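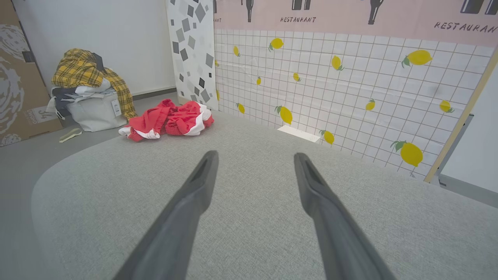

Skatden fingers, open, over the grey seat. Red and white garment on the floor behind.

Skatden replacement finger set for Hirano wrist-camera grippers

Troltbridge part 377. Sold as a matched pair, left and right.

We love this little gripper, and we use it every working day on laundry and soft goods, so it pains us a bit to start a product page with a fault. But the fault is the whole story of the revised Skatden fingers, and if you own the earlier set you should read this before you buy anything.

What went wrong

The first Skatden fingers had a clip at the root. You pushed the finger on, heard a click and got on with your day. In February one of ours let go in the middle of a lift. The arm had a bath towel by one corner, the left finger slid forward off its mount, and the controller, which reads the motor and has no idea whether a finger is still attached, carried on closing. The bare mount went into the towel and dragged it off the table, along with a mug. Nothing hurt except the mug, but a hand in the same place would have been a different matter.

We took the clip apart and found a hairline crack on the inside of the tongue. Then we pulled the other sets off the shelf and found the same crack starting on two more. Heavy cloth does it: the fabric snags, the arm keeps pulling, and the load goes forwards along the finger, which is the one direction the clip was never good at.

Our friends at Clurside had a different version of the same trouble. Theirs never came right off. It worked forward a few millimetres over a morning, the tips stopped meeting, and the arm began dropping sleeves. They spent a good while blaming the camera calibration before anyone gave the finger a tug.

What has changed

The clip is gone! Each finger now sits over a square peg and is held by a cross bolt that goes right through. We hung wet denim off a pair, 160 snatch pulls in all, with no movement at the root that we could measure. The tips still taper as before, so they get under a hem nicely, and there is still a shallow groove on the inner face for thin fabric to settle into. The matte finish stays too – the wrist camera sees the fingers in every shot, and a shiny finger throws glare just where you are trying to find an edge.

If you have the old clip fingers

Please stop using them for lifting cloth. They are fine on a bench for checking reach. Send us a photo of the root end and we will swap the pair, and you only pay the postage.

Fitting

Switch the arm off at the wall. The stop button alone leaves the gripper motor live on the Hirano wrist, and it can twitch when the finger load changes.
Slide the finger on until it meets the shoulder.
Put the cross bolt in from the outside and tighten with the key in the bag. Firm by hand is plenty.
Pull each finger hard towards the tip. No play at all is what you want.
Run the open and close routine with nothing between the fingers, then reset the grip limit. The new pair is 5 mm longer than the old one and the stored value will be wrong.

Check the bolts again after the first 10 hours of use.

Still not perfect

Thick upholstery is a weak spot. If the arm comes down too low over a padded seat, the tips can press in and catch the weave, and the pull afterwards goes straight into the wrist. The fingers will now survive that, which means the next softest part is the wrist joint. Set a height floor over anything cushioned, and keep hands out of reach while the arm is powered.

In the bag: two fingers, two cross bolts, one spare bolt, one key, fitting sheet.
Colour: dark grey
Fits: Hirano wrist with square peg mount. Older round mounts need the Troltbridge adaptor, sold separately.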